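## 7.4 Gripper loses a bag during a lift

Use this procedure when a filled bag slips, tears or drops out of the fingers. It applies to soil and fertilizer bags picked from a basket on the Granstead two-arm table.

**CAUTION:** Press the stop button before you reach over the table. A paused arm can still move when the program resumes.

1. Press the stop button and wait for both arms to come to rest.
2. Check the dropped bag for tears. If granules have spilled, brush them off the table and out of the rail grooves. Do not use compressed air – it pushes grit into the motor housings.
3. Wipe both fingers with a dry cloth. Fertilizer dust on the pads is the most common cause of slipping.
4. Open the fingers by hand from the jog menu and check that they move evenly. If one finger lags, stop and go to 7.6.
5. Look at the fault log. Code 45 means the grip closed on loose film and not on the contents.
6. For code 45, lower the approach height by 3 mm and repeat the pick at half speed.
7. If the bag slips again, take it out of the basket and mark it for hand packing.

**Note:** Crinkled film reflects light and can throw off the grasp point. Turn the bag or change its lean before you change any settings.

**Note:** Bags that overlap are often lifted together. Separate them by hand, with the arms stopped.

Record each drop on the fault sheet with the code and the bag type. After 2 drops in one shift, call Selim Tekin or Linnea Dalen before restarting.
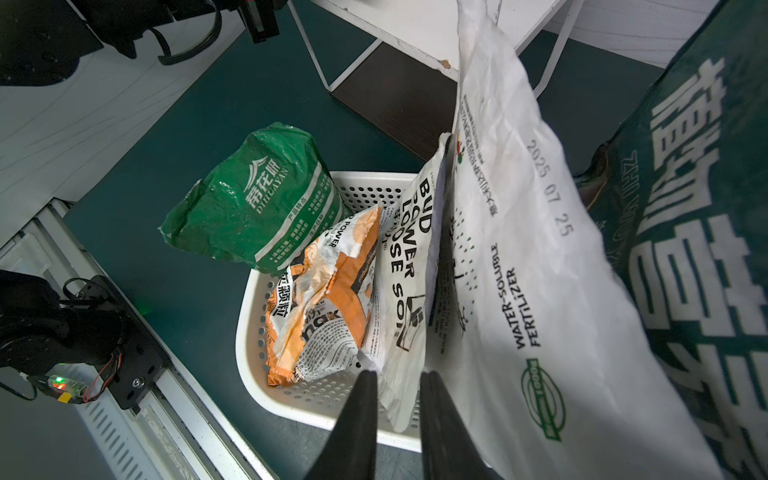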